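How do you choose a good gripper?

Your hand is very clever. It can pick up a grape, and a minute later it can pull a heavy bag. A robot does not have a hand like yours. Many robots have a gripper, a tool with two fingers that open and close.

At the Mindholm workshop, Kirstin Semple compares grippers. Before a gripper goes on a robot, a person holds it and tries it out. The two kinds she is testing now are called Halliday and Curidico. Halliday has hard, flat fingers. Curidico has softer ones, which bend a little.

Kirstin tries each gripper 200 times with the same things. It sounds boring, but it is important. If you try only once, perhaps you were just lucky!

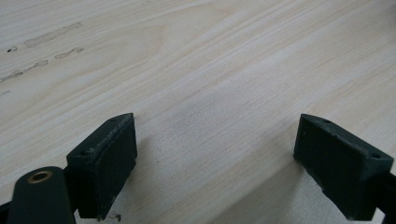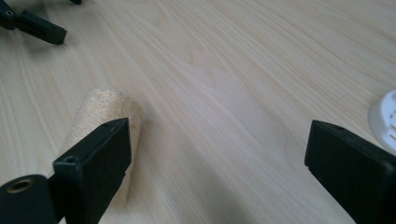
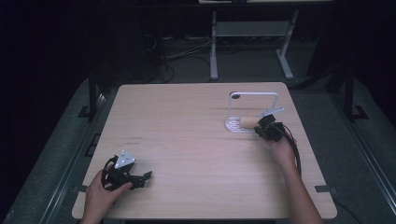 In the last picture a person has one gripper in each hand. The first two are close views of gripper fingers over the table.

Look at how far apart the fingers are in the first two pictures. A gripper must open wider than the thing it wants to take. But if it opens too wide, it can bump into the things nearby.

A round shape is a difficult one. When two flat fingers press on a cylinder, they touch it only along a thin line on each side. If they press in the wrong place, the cylinder can turn or roll away. So the person must bring the fingers to the middle, slowly, and then close them.

In January, Kirstin wrote down her first results. Halliday made a good grip 139 times from 200. Curidico made 195. Does it mean that Curidico is the winner? Not yet - soft fingers get tired sooner, and Kirstin had to change them 3 times. The hard ones she did not change at all.

Try it at home

Put a pencil on the table. Hold your thumb and one finger very straight, like two small planks, and pick the pencil up. Now do it again with a rubber band around each fingertip (not tight). Which way is easier? Write down your results, as Kirstin does.

Next time we will visit Warkier, where the robots learn to open a drawer.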